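Tempo de leitura: 4 min
Categoria: Casa e Rotina › Têxteis e Roupa de Cama

Como organizar a rotação da roupa de cama em alojamentos de curta duração

O presente guia destina-se a proprietários e gestores de pequenas unidades de alojamento que pretendam estabelecer um sistema estável de troca, lavagem e armazenamento da roupa de cama. As orientações resultam da prática da rede Prutau e foram revistas por Roswitha Reisinger e Behrouz Farahani, responsáveis pela formação das equipas de limpeza.

1. Definir o número de jogos por cama

Recomenda-se a constituição de 3 jogos completos por cama: um em uso, um em lavagem e um em reserva. Nas unidades com lavandaria externa, convém acrescentar um quarto jogo nos meses de maior ocupação. Cada jogo compreende lençol de baixo, lençol de cima ou capa de edredão, e o número de fronhas correspondente às almofadas da cama.

A reserva não deve ser utilizada para suprir atrasos da lavandaria. Quando tal suceda duas vezes no mesmo mês, o prazo de recolha deverá ser renegociado.

2. Identificar as peças

As peças são marcadas na bainha, do lado do avesso, com a sigla do quarto e a medida do colchão. A marcação com caneta têxtil é suficiente, desde que fixada a ferro antes da primeira lavagem. Os lençóis de casal e os individuais devem ser guardados em prateleiras distintas – a confusão entre ambos é a causa mais frequente de atraso na preparação dos quartos.

3. Retirar a roupa usada

A cama desfaz-se da cabeceira para os pés, dobrando as peças sobre si mesmas e sem as sacudir. As fronhas retiram-se em primeiro lugar e colocam-se em saco próprio. Peças com manchas são separadas de imediato e tratadas com água fria antes de seguirem para a máquina. As mantas e as colchas só acompanham a restante roupa quando previsto no plano mensal.

4. Lavar e secar

Salvo indicação diversa na etiqueta, o algodão branco lava-se a 60 graus e o algodão de cor a 40. O tambor não deve exceder três quartos da sua capacidade. A roupa retira-se logo após o fim do ciclo e seca estendida, com as bainhas alinhadas, o que reduz de forma apreciável o tempo de engomagem.

5. Fazer a cama e registar a troca

Antes de colocar o lençol de baixo, verifica-se o estado do resguardo e das costuras do colchão. O lençol ajusta-se primeiro nos cantos da cabeceira. Concluída a cama, anota-se a troca na folha do quarto, com indicação do jogo utilizado.

Tecido azul no quarto, em dois momentos:

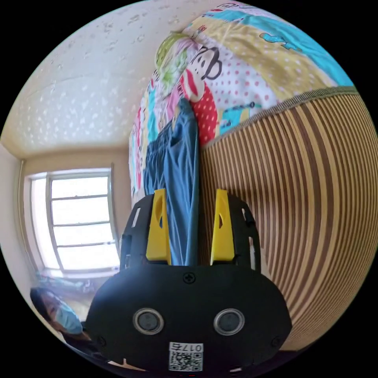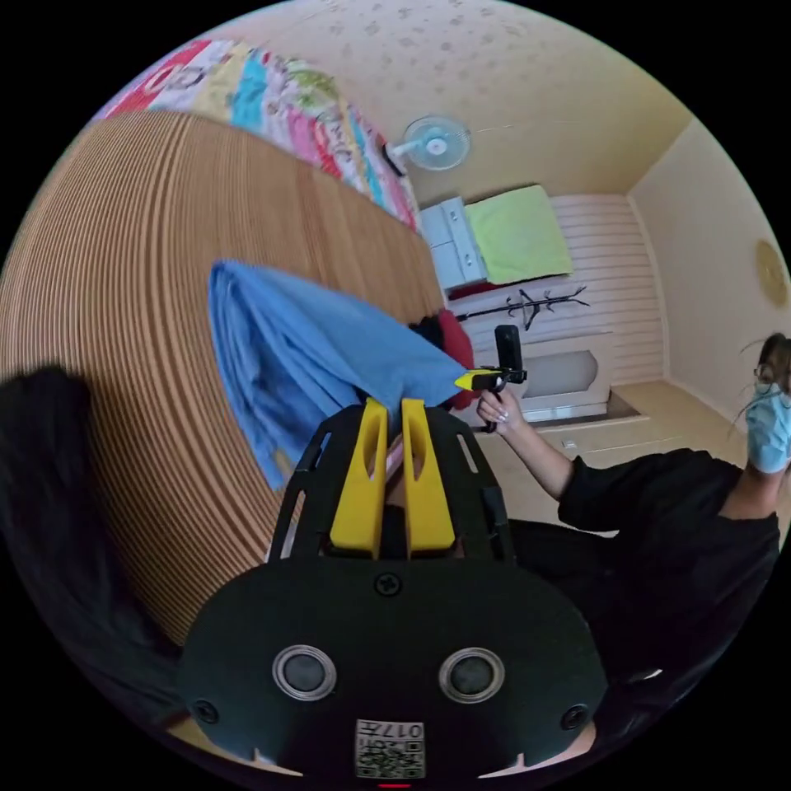

A folha de registo permanece no armário de serviço e é recolhida no fim de cada mês. Na unidade Pluverg não se aplica folha individual, mas um caderno único por piso, solução admissível até 19 quartos.

6. Substituir as peças gastas

Em fevereiro procede-se à revisão geral. São retiradas de uso as peças com transparência visível, rasgões junto à bainha ou elástico sem tensão. No último exercício, a rede contabilizou 598 peças em circulação, das quais 531 se mantiveram ao serviço. As restantes foram cortadas para panos de limpeza. As encomendas de reposição são dirigidas a Nhung Lâm até às 17 horas do último dia útil do mês.

Artigos relacionados
Como remover manchas de gordura em algodão
Resguardos de colchão: materiais e conservação
Plano mensal de limpeza para pequenos alojamentos
Armários de serviço: ventilação e humidade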